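**Wrist camera only, or add a side camera, for a cup task? Policy success looks the same offline**

*posted by conura_bench, Feb 14, 2020*

We train a behavior cloning policy on the Trinen set: 3,651 teleoperated episodes, one arm, household tabletops. The model with wrist view alone and the model with wrist plus side view reach the same validation loss. On the real arm they differ, mostly in the approach to the cup. A typical wrist view:

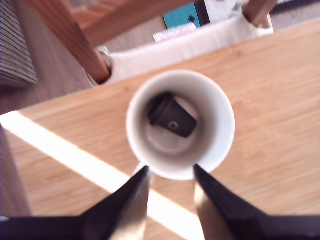
Wrist view, cup with a small dark part inside.

Is validation loss simply the wrong number to compare? We have 269 held-out episodes and room for 40 real trials per model.

---

**furtado_fork**

Yes, wrong number. Loss averages over all time steps, and most steps are free-space motion that either model predicts well. Split the held-out episodes by phase (approach, close, lift) and report each one. Our July rerun on the Bimham code showed no gap overall and a clear gap in the last 700 ms before closing.

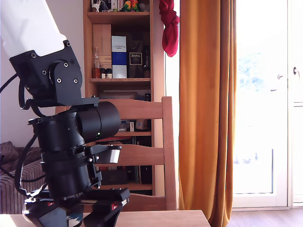

Should the side camera be moved between training and testing?

Keep it fixed for the first comparison. Move it later as a separate condition, with its own trials, or you will mix two effects.

For the real trials, alternate the two models on the same start positions. Do not run all of one and then all of the other, as daylight changes over the session.

---

**gridstep**

just use both cameras, it's one more encoder

---

**bimham_user2**

Agree with the phase split. I would also check what each view can see at the moment of closing, by hand, on a small sample of episodes. 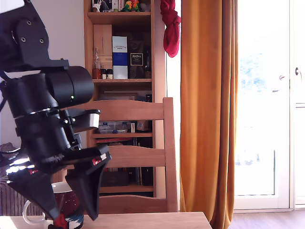
Occlusion is the variable I would log first. Give each held-out episode a label for whether the object is fully visible, partly visible or hidden in each view at the last step before closing. With a mug partly hidden by the gripper, as in the side view here, the second camera still shows the handle out to the left, and a straight-down wrist view may give you less of that. Then compare the two models within each label. If the gap sits in one label only, you have your result, and the 40 trials can go to start positions of that type. Same seed for both models, and report the interval along with the mean.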